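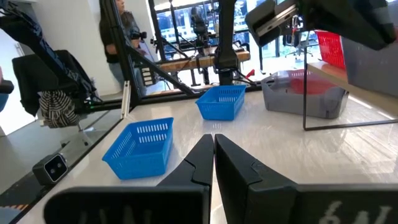

How to Sort a Closet or Pantry with Plastic Baskets

Posted 2024-06-21 in Storage

Small plastic baskets are cheap, they wash easily, and they stack when you aren't using them. They also fill up with junk very fast if you buy them first and think about them second. The method below works for a hall closet, a pantry, a bathroom cabinet or the shelf over a washing machine. Plan on an afternoon for a normal closet and a full day for a big pantry.

What you need

A clear table, as close to the shelf as you can get it
Perforated plastic baskets in two colors
One or two translucent bins with solid walls
A tape measure
Masking tape and a marker
A damp cloth and dish soap
A trash bag and a box for things to give away

Blue and red are easy to tell apart from across a room. Any two colors will do if you can buy more of them later. Store lines change, and a third shade that almost matches is worse than a completely different color. I use the small Nidetti baskets in most of the house and a few deeper Marar ones under the sink.

Step 1. Measure the shelf

Measure the width, the depth and the height to the shelf above. Take the depth at both ends, as older closets are rarely square. If there is a door, close it and check whether anything on the inside of it, such as a hook rail, takes up room.

Write the numbers on a strip of masking tape and stick it to the edge of the shelf. Leave it there until you are done.

My pantry shelf is 58 inches wide and 14 inches deep. The baskets I wanted were longer than that, so they would have hung over the front edge. I turned them sideways and lost some width. A basket that sticks out past the shelf gets knocked by the door sooner or later, so go by the depth first and the width second.

Measure the baskets too, across the rim. The size printed on the label is often the base, and most baskets are wider at the top.

Step 2. Empty the shelf onto the table

Take everything off one shelf and put it on the table. Do one shelf at a time. If you empty the whole closet you will run out of table and start using the floor, and then the job stops when somebody needs to walk through.

A smooth, glossy table is good for this. Crumbs and dust show up and wipe off in one pass. If your table scratches, lay down an old sheet before you set out cans or tools.

Wipe the bare shelf with the damp cloth and a little dish soap, then let it air out while you sort.

Step 3. Sort before you touch a basket

Make piles by use:

Things you reach for every day
Things you reach for every week or so
Spares and refills
Things that belong in another room
Trash and giveaways

Deal with the last two piles right away. Put the trash in the bag, carry the other-room things out, and box up the giveaways. What remains is what you are storing, and it is usually a smaller amount than you expected.

Check dates on food, medicine, sunscreen, glue and batteries at this point.

Step 4. Pick the right container for each pile

Perforated baskets are for things that are dry, clean and bigger than the holes. Packets, cloths, light bulbs in their boxes, rolls of tape, onions, potatoes, clothespins, hair brushes. Air moves through the sides, so they suit produce and anything that goes away slightly damp.

Translucent bins with solid walls are for small parts and things that leak. Screws, rubber bands, cake decorations, shampoo refills, opened bags of sugar. You can't read a label through a cloudy gray wall, but you can see color and bulk – a red item in a gray bin shows up well enough that you know which bin to pull. Put the brightest thing against the front side.

Skip lids unless you have mice or moths. People stop putting things back when there is a lid to take off.

Step 5. Assign the colors

Give each color one meaning and keep it simple. In our pantry blue is for things in use and red is for spares. When a jar in a blue basket runs out, the next one comes from red. When red is empty, it goes on the shopping list.

Other splits that work:

Kitchen in one color, laundry in the other
Adults in one color, children in the other
Safe for anybody to grab in one color, ask first in the other

Don't use color for the exact contents. You would need a new color for every kind of thing.

Step 6. Fill the baskets

Set the baskets on the table with the long sides facing you. Stand tall items at the back and lay flat items on their edge, like files. Stop when the contents reach the rim. Anything above the rim catches on the shelf overhead when you slide the basket out.

Keep the weight down. The lighter baskets bend at the handles once they are loaded with cans, and the thin strips between the slots can crack. I keep canned food out of baskets completely and stand it right on the wood.

If small things slip through the holes, cut a piece of cardboard to fit the bottom. Shelf liner also works. I used a leftover strip of Zolano liner, the ribbed kind, and it has stayed flat.

Step 7. Put the baskets on the shelf

Daily baskets go between waist and eye level. Spares go above that. Heavy bins go low.

Leave a finger's width between baskets so they slide out without dragging the one beside them. On a shelf that is 20 inches deep or more, you can put one basket behind another, with the spares at the back. On a shallower shelf keep to a single row.

Turn the short side forward if you have a lot of categories, or the long side forward if you have only a few. Mixing both on one shelf looks untidy and wastes space at the corners.

Step 8. Label

Write on masking tape for the first month. You will change your mind about where some things live, and tape peels off without leaving much behind. After that, make proper labels if you like them. Tape doesn't stick well to a perforated wall, so put it on the rim or use a tie-on tag through one of the slots. Skulodar sells plastic tags with a hole at one end, and a luggage tag does the same job.

Cleaning the baskets

Wash them in warm water with dish soap and a soft brush. Dust packs into the slots, mostly on the bottom. Rinse, shake, and stand them upside down on a towel. I don't put mine in the dishwasher; one I tried came out with a bowed side and has rocked on the shelf ever since.

For sticky label residue, rub in a little cooking oil, wait ten minutes, and wash again.

Common problems

The basket tips when pulled out. The heavy things are at the front. Move them to the back.

Everything ends up in one basket. That category is too wide. Split it and add a second basket of the same color next to it.

There is always one basket of odds and ends. Allow it, but only one, and go through it when you do the seasonal clothes. I did ours in May and most of it was old chargers.

The shelf looks full but the baskets are half empty. Change to a smaller size, or combine two piles that get used together, such as foil and freezer bags.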